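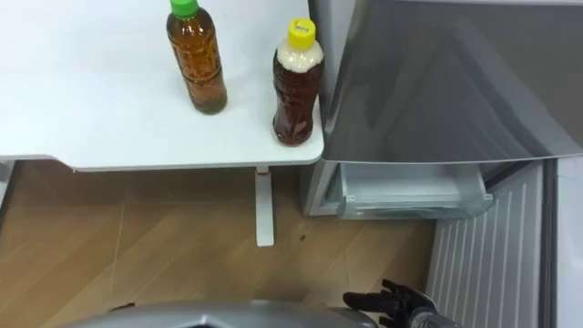

Two bottles, one green cap, one yellow.

I don't believe in the eight glasses a day rule and I never have. My coworker Kyung-tae Ma swears by it. He has an app called Sero that buzzes at him all day long, and by December he had logged 1,342 glasses – I asked how he felt and he said "the same, I guess."

So who came up with the number? Every site I read points to another site. Soup has water in it. So does an orange. My grandmother drank when she was thirsty and slept fine.

Mal-soon Ha says I'm just stubborn. Maybe, but I'm still not paying for an app to tell me I have a mouth.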